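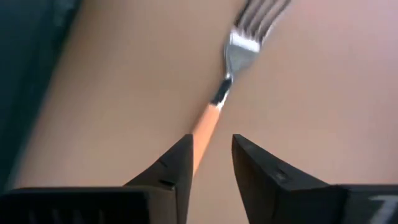

Readers have been asking me since December whether Voncombe Dental was ever going to reopen its evening clinic, and one of them put it pretty bluntly in my inbox: "I can't take a morning off for a filling, so I just don't get the filling." Well, good news for that reader and for me too (I've been chewing on my left side for weeks). The evening hours are back!

I stopped by the front desk to get the details. They're running the late chairs until 10 at night, and you can get a cleaning, a filling or an emergency look at a cracked tooth. Crowns and root canals are still daytime only. A new patient visit with X-rays is $100, and the desk told me they had 200 people on the waiting list before they even put the sign up. So call soon.

The practice has merged its books with the old Srivastava office on the hill, so if you were a patient there your records should already have moved over. Mine had, although they still had me living at an apartment I left three moves ago. Check your address while you're on the phone.
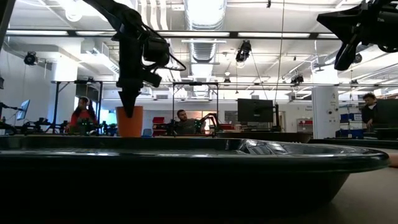
One neighbor wrote to ask if the late visits cost extra, and said the place over in Brudon tacks on a fee after supper time. I asked. Voncombe doesn't, at least for now, and the desk said they'd post a notice before changing that.

Parking is in the back lot, and the front door locks at closing time for the day staff, so use the side entrance by the pharmacy and ring the bell. Kids are welcome in the evening but have to come with a parent. I've got my own filling booked for later this month and I'll let you know how the wait is.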